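Sunday, June 15, 2025
By Haf Harries and Emlyn Wynne
Filed under: Research > Disability & Work Skills
3 comments | 29 shares

4. Attendance and travel

The Prydderch day program takes adults with learning disabilities for work skills training on weekdays. We looked at its sign-in sheets to find out whether the way people traveled had any bearing on how often they came. The sheets covered 29 trainees and listed 2,720 booked places. Of these, 1,442 were for people who used the program's own minibus.

Trainees who came by minibus missed fewer sessions than those who relied on family lifts. The gap was widest in April, when the Tellard bus route was changed and several families had to rearrange their mornings. 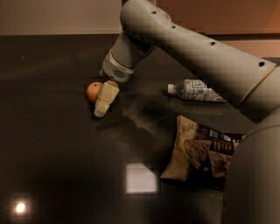 Absences were marked by staff as illness, family reasons, transport or unknown. We left the unknown group out of the comparison by cause but kept it in the totals. Three trainees changed their way of traveling partway through, and their sessions were counted under whichever one applied on the day.

Parents we spoke to in Jumwood said the early pickup was hard to manage with other children at home. Two asked for a later start, even if it meant a shorter day. Staff were open to this but said the kitchen sessions would have to move to the afternoon.

Figure 4. Countertop with an orange and a gray robotic arm. 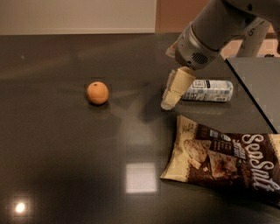
4.1 Limits of the records

Sign-in sheets show who arrived and say little about how much of the day a person took part in. Late arrivals were not always marked. The Pulterer site kept its sheets in a different layout, and we have not included them.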